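Gripper drops spuds after protective stop

priedite_ed
Second time in May. Left arm faults at 30 newtons, goes to protective stop, and then when I clear it the fingers open by themselves. Potato on the floor, me hopping backwards. Any ideas?

Rasport_Kel
Your release-on-reset is ticked. Mine was too, cost me 2 days.

dillum400
Disagree, sounds like a cable to me. Don't stand near it till you know!

priedite_ed
Checked the cable, it's fine.
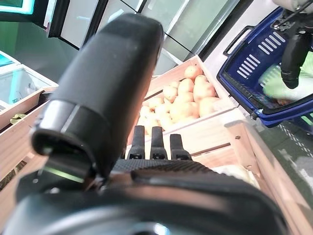

I'll try Kel's setting tonight and keep my hands well clear when I reset.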